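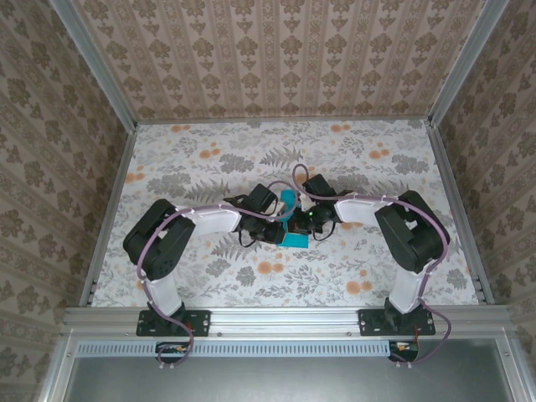 I spent most of March on the budget for a second two-arm cell, and the number I ended up with is larger than the one I gave Manju in the winter.

My first estimate covered the arms and almost nothing else. I had Harsh go back through what we paid for the first cell and he came up with 171 separate purchases. A lot of them were small. Aluminum extrusion, corner brackets, cable clips, screws, a floor mat, wallpaper. The small stuff added up to $1,010, and I had left all of it out.

The quotes for the arms themselves came from Garkik and Neves. Neves is cheaper per arm but wants 12 weeks. Garkik can ship in three. I am leaning toward Garkik, mostly so that both cells use the same servos and we can keep one box of spares. Elbow servos go on the list first. I want two on the shelf before we start.

Cables are the other line I changed. Last time we bought exactly the length we needed and had to reorder. This time I added 20 percent and more clips than I think we'll use.

Rodrigo asked if we could skip the walls on the new one and save a day of assembly. I said no for now. I'd like the two cells to match, and wallpaper is close to the cheapest thing on the sheet.

Still open: power supplies, and whether the bench by the door will take the weight. Jyoti is checking on the bench. I'll post the final sheet once the order is in.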